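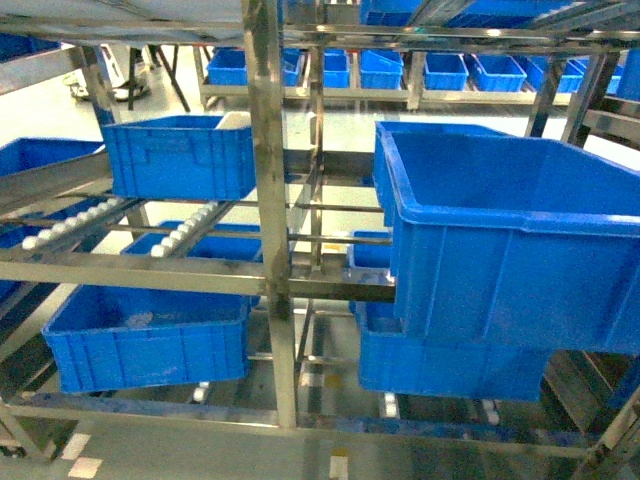

## Oosthuizen tote gripper, second review

We ran the gripper for 300 picks against blue plastic bins on gravity-flow racking at Sindatdale. Rated payload was never the problem. Grip confirmation was.

The fault: on a sloped shelf the bin rim meets the fingers at an angle. One finger seats, the other rides on top of the rim, and the force sensor still reports a closed grip. The arm then lifts. We logged 2 drops, both with empty bins, both from an upper level. Daichi Kubo had the guard door open for the second one, and the arm did not stop. The door switch was wired to the status input, which the manual shows on the same page as the safety input with nearly identical labels.

Jendovden supplied revised firmware on 14th July. It adds a 200 ms recheck after a short test lift. Kenta Noguchi repeated the angled picks and got no false confirmations, at the cost of a slower cycle.

Finger pads wore evenly. Cable strain relief is poor.

Acceptable on flat shelves. On flow racks, do not run it with the original firmware, and test the door stop before the first pick.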